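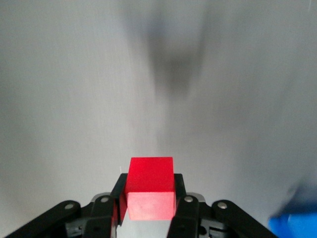 Against the episode count

Posted 22/11/2023

Most published collections of robot demonstrations are introduced by their size. The number comes first, in the title if it fits, and the reader is left to look in an appendix for how the objects were chosen, who held the controls and what was thrown away. I think this order is wrong, and that it does practical harm to small groups who plan their work by it.

Take the simplest task in common use: pick up a small block from a plain surface and put it somewhere else. A patient operator can record a great many of these. When we put together the first Bomell set we stopped at 3694 episodes, chiefly because the figure looked respectable beside other people's figures. The policy trained on it did well on the blocks it knew, in the part of the table it knew. Moved a hand's width outside that part, it closed its fingers on air.

We then went through the set properly, which we should have done in September, before training anything. The start positions were bunched. Operators had placed each block where it was comfortable to reach, and the approach path hardly varied. By our own measure of distance between paths, 1283 of the episodes were near copies of another episode. They had cost operator hours, disk space and checking time, and they taught the model to be very sure of one motion.

The usual answer is that volume will cover it: record enough and the rare cases turn up. This holds if the process that produces the cases is random. A person resetting a table is a poor source of randomness. People tidy. They square the block to the table edge, keep it away from corners, and repeat whatever worked last time. Ten times as many episodes from the same habits gives ten times as much of the same region.

For the second set, which we called Ikine, we drew the start positions from a printed list and made operators follow it even when the pose was awkward. We fixed the size at 1000 episodes in advance. Resetting took longer and the operators disliked it. The resulting policy was better outside the comfortable zone and slightly worse inside it, a trade I would make again.

Colour and shape need the same treatment, and they need to be treated separately. If every red object in a set is a cube and every green one tapers, the model is free to use colour as a stand-in for shape, and it will. The wrist view makes this easy. Once the fingers have closed, the object sits in nearly the same part of the picture every time, between the same two black fingers, and its colour is the strongest signal available.

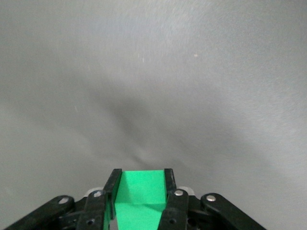 A green block with tapering sides, held between the fingers, from the wrist camera.

A close view of this kind is good evidence of contact and poor evidence of most other things. It says little about where the block is to go. I would still keep the wrist camera if I could keep only one, but a set that relies on it should say so in its first paragraph.

There is also the matter of failures. We had been deleting missed grasps at the end of each session. For Ikine we kept 167 of them, labelled by the moment at which the attempt went wrong – approach, closing or lift. They were the most useful part of the set for finding faults in the policy, and I regret the ones we deleted earlier.

The objection I take seriously concerns cost. Controlled placement is slow, and a group with one arm and a fixed end date may prefer a large, loose set to a small, strict one. For pretraining, where the data will be mixed with much else, that may be the right choice. My complaint is with using the same loose set to claim that a task has been learned. The Buenaventura comparison we ran afterwards used the list for testing as well as for recording, and several earlier results of ours did not survive it.

What I would ask of anyone releasing a set is modest. Print a plot of start positions on the first page. Give a table of colour against shape, with the empty cells left in. State how many attempts were discarded and by what rule. We have added all of these to the Gunov release notes, where the episode count now appears on page two.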